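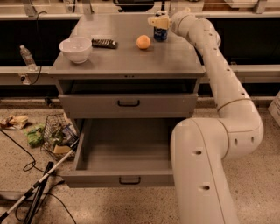
Kenura opens Stinix demonstration programme to outside organisations

Robots to be shown household tasks by people with no programming experience

August 27, 2022. Kenura has announced that Stinix, its programme for teaching household tasks to robot arms by demonstration, will accept applications from care providers, colleges and housing organisations. The decision follows a first stage of work at the Rinaldi workshop, where members of the public were invited to show a robot how to carry out simple jobs in and around a small metal cabinet.

Under the programme, a person teaches the robot by doing the task with it. In the first method, known as hand guiding, the person takes hold of the arm and moves it through the task while the machine records the position of each joint. In the second, the person stands or sits apart from the arm and moves it by remote control. Both methods produce the same kind of record, and both can be used by someone who has never written a line of code.

The first stage was built on six tasks chosen with occupational therapists. They include opening and closing a drawer, lifting a can and setting it down elsewhere, putting a piece of fruit into a bowl, and clearing small items from a flat surface into a drawer below. The cabinet used for much of the work has two drawers with plain black handles, and the lower drawer can be pulled fully open so that the person teaching the robot has to bring the arm past it without catching the front panel.

In total, 144 people took part. Each received a short introduction from a member of the Stinix team, followed by practice time with the arm and a recorded session. Of those who took part, 126 completed all their assigned demonstrations without asking a member of staff to take over. The collection now holds around 2,000 recorded demonstrations, which Kenura will use to train and test the software that allows a robot to repeat a task when objects have been moved.

Knut Lindemann, Director of Research at Kenura, said: "We wished to learn how people would choose to teach a machine when left to make their own decisions. Some approached the can from the side and some from above. Some opened the drawer before touching anything else, while others left it until their hands, so to speak, were full. These differences are useful to us. A robot that has only been shown one way of doing a job tends to fail as soon as the bowl is on the other side."

Teaching by hand and teaching at a distance

The two methods were compared throughout the first stage. Participants generally found hand guiding easier to begin with. The weight of the arm is balanced by its motors during recording, and a person can feel directly when the gripper has met the side of a can or the edge of a drawer. Several people who had doubts about using a robot at all said that taking hold of it had settled their nerves.

Remote control required more practice. A person working in this way must judge distance by eye, and a rounded object such as an orange can be difficult to approach without nudging it along the surface. Participants were advised to stop the arm a short way above the object, check its position and then lower the gripper slowly. The method has a clear advantage for later use, however. With hand guiding, the teacher's own arms and body often come between the robot's cameras and the objects. With remote control the view remains open, and the resulting recordings can be passed to the learning software with less preparation.

Kenura will therefore continue to offer both. Organisations joining the programme will be asked to begin with hand guiding and to move on to remote control once their staff are at ease with the reach and speed of the arm.

Ordinary surroundings

The team at Rinaldi made an early decision not to work only at a cleared bench. Cabinets, shelves, bowls, drinks cans and fruit are used as they are found in shops and homes. Objects are placed differently from one session to the next, and items that play no part in the task may be left within view. Teachers are told which object is to be moved and where it is to go, but they are not told which path the arm should follow.

Cans have proved a particularly helpful subject. They are firm and easy to grip, yet a can standing at the back corner of a cabinet obliges the arm to reach over or around whatever is in front of it. The teacher must also consider the elbow of the robot, which can swing close to an open drawer while attention is fixed on the gripper. The introductory session now includes ten minutes on this point alone, during which new teachers practise watching the whole arm.

Recordings in which a mistake is made and put right are kept. A demonstration in which the gripper closes too early, opens again and then takes hold correctly is marked as a recovery, and the learning software treats it separately from a clean attempt. Kenura believes that recoveries will be of value when robots trained in this way are placed in less predictable settings. Demonstrations that are abandoned are also stored, but they are not used for training.

Safety and consent

All sessions take place with the arm limited to a reduced speed. A member of staff is present with a stop switch, and the teacher using remote control has a second switch within reach. The limits on force are set before each session and cannot be changed by the participant. No person is permitted to reach into the working area while the arm is being moved from a distance.

Participants give written consent before recording begins. Names are held apart from the recordings, and anyone who has taken part may ask for their demonstrations to be withdrawn. A written guide to the consent procedure will be supplied to every organisation that joins.

How to apply

Applications are open to organisations that can provide a suitable room, at least two members of staff for training and a named person responsible for safety. No previous experience with robots is required. Kenura will supply the arm, the remote control equipment, the recording software and a set of task sheets. Successful applicants will attend an introductory course at the Rinaldi workshop before any equipment is delivered.

The first group is expected to begin work in April. Each organisation will teach the existing tasks and will then be invited to propose one of its own. Suggestions received so far include sorting post, setting out cups and returning items to the correct shelf. Proposals will be considered for their usefulness to residents, students or tenants, and for whether they can be carried out safely by a single arm.

Knut Lindemann added: "The people who know most about a task are usually the people who do it every day. Our part is to give them a sound and safe means of showing it to a machine, and then to look carefully at what they have shown."

Application forms and task sheets may be requested from the Stinix programme office at Kenura. Members of the press who wish to attend a demonstration session at Rinaldi are asked to write to the press office in advance, stating whether they intend to film.

ENDS

Contact: Kenura Press Office | © Kenura 2022. All rights reserved. | Back to top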